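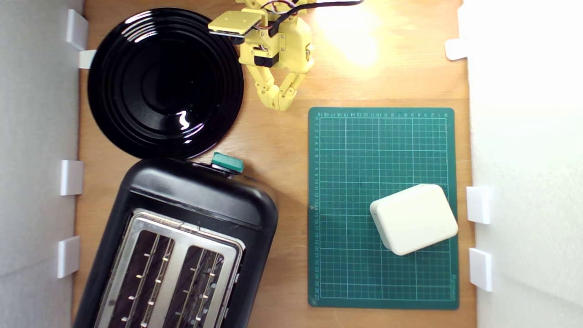

Toast task, teleop day two

May 22, 2018

Right, second go at the toast task, and a much better mood than last time. Maham drove for most of the morning and I sat at the laptop, then we swapped after lunch (I'm still hopeless with the wrist, more on that below). Layout as agreed with Kenna S.: plate top left, toaster bottom left, cutting mat on the right. Please don't nudge the toaster! If you do, write it in here with the time.

We got 40 demonstrations saved before the tea break and I threw nine of them out straight after. Most of those were me letting go of the bread far too early. Two were the recorder dropping the gripper channel, so the arm moves beautifully and the fingers never do anything – Fares thinks it's the Tindero bridge falling over when the disk fills up. He's going to look at it tonight. Until then, check the finger trace after every single run, please, even if you're in a hurry.

What Maham does that I don't: she stops. She brings the arm across, waits a beat with the fingers hanging, and only then commits. I sweep in on one long curve because it feels nicer on the leader arm, and then I'm correcting all the way down. Donnie played both sets back side by side and mine look like someone stirring soup. So I spent half an hour copying her, pause and all, and my last few runs were miles better.
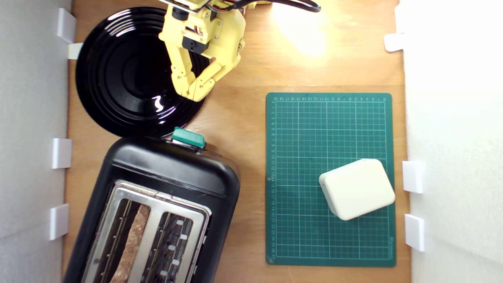
Replay from the saved runs is still the bit I trust least. The shoulder lags the recording by a hair and the error grows the further out the arm has to reach, so anything over the plate is fine and anything at the far end of the toaster is a gamble. With the slice standing in the left slot and the right one left empty, there's at least no doubt about which side we're working on, and I'd like to keep it that way until the lag is sorted. Kenna G. wants us to mix the slots up now so the policy doesn't just learn one side. She's probably right, but could we have one week of it being easy first?

Run 377 is the one to watch if you want to see a good one. Clean approach, no dithering, fingers well clear of the lever. I've tagged it in the Rullura folder. Don't use 376, it's the same idea but I sneezed.

Still to do:
Glare at the top right of the table. Tilt the lamp or get a diffuser on it.
Ask Trornbridge if they have a spare wrist servo.
Write down the home pose properly. At the moment it lives in Maham's head.
More bread. Medium sliced, the thick stuff is a nightmare.

Maham has the leader arm again first thing, I'll do the labelling.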